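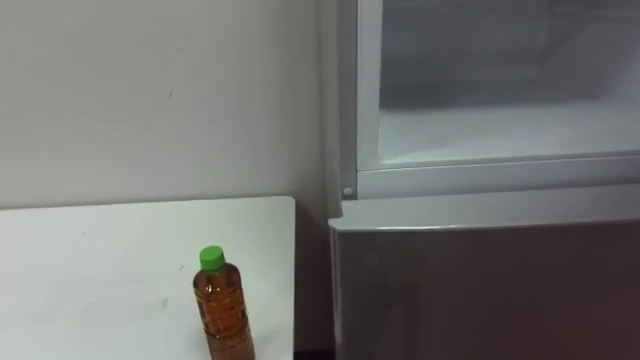 Photo: Armindo Leitão / Plandora

2018-09-23
Notebook 2, iron supplementation in pregnancy
Entry by Elif Naz Ersoy; read and initialed by Defne Aksoy

Purpose of entry. To record the state of the recipe and dose guidance before it is passed to the Uçar clinic group, and to set down the points on which the working team has not yet agreed.

Counseling sheet. The second draft of the sheet for pregnant women was reviewed line by line. The opening paragraph on tiredness has been shortened. The wording on side effects now names constipation, nausea and dark stools, and states that dark stools are expected while tablets are being taken. Rasa Rozīte asked that the advice on tea and coffee be moved to the first page. The text now recommends leaving a gap between these drinks and the tablet, and between these drinks and meals that are meant to supply iron. The earlier phrase "avoid tea" has been struck out. Several midwives had reported in April that women read it as a ban and then ignored the whole sheet.

Food list. Lentils, chickpeas, beans, red meat, sardines and dark leafy greens are retained. Liver has been removed from the list for pregnancy on account of its vitamin A content, and a short note to this effect has been added for staff. Dried apricots remain under discussion. Bülent Ağca considers the usual serving too small to be useful; the entry has been left in with a query mark in the margin.

Intake records. The Lumari clinics returned 600 forms, of which 45 could not be used. In most of these the page on tablets taken in the past week was blank. In a smaller group the daily count was higher than the number of tablets dispensed, and the site has been asked to check these against the pharmacy book. No correction is to be made here until the site has replied in writing. 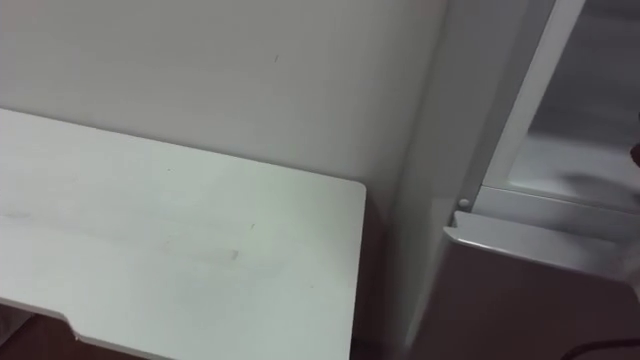
The remaining forms have been entered once. Second entry is assigned to Armindo Leitão, who will work from the paper copies and will not consult the first file. Differences are to be listed by form number and settled by Defne Aksoy. Where handwriting cannot be read by two people, the field is coded as missing.

Energy estimates. The sample one-day menu comes to 1,765 kcal as first written, which is low for the second half of pregnancy. The shortfall lies in the evening meal, where the bread and the yogurt were both left out when the table was retyped. They are to be restored and the total worked out again. The Andico food tables give cooked weights for pulses and raw weights for grains, and this must be stated under the menu so that other sites do not mix the two.

Points not settled:
Whether the sheet should mention daily and weekly dosing together, or whether weekly dosing should appear only in the staff guide.
Whether women with normal hemoglobin at the first visit receive the same page.
Who approves the Turkish text after the changes above. Bülent Ağca approved the previous draft but has asked that a practicing midwife sign this one.

Correction to the previous entry: the folic acid line should read 0.4 mg daily, not 4 mg. The error was in the notebook only. The printed sheet has been checked and is correct. Initialed E.N.E., D.A.

Next: revised menu table to Rasa Rozīte; query list to Lumari; clean copy of the counseling sheet to be filed with the marked draft behind it.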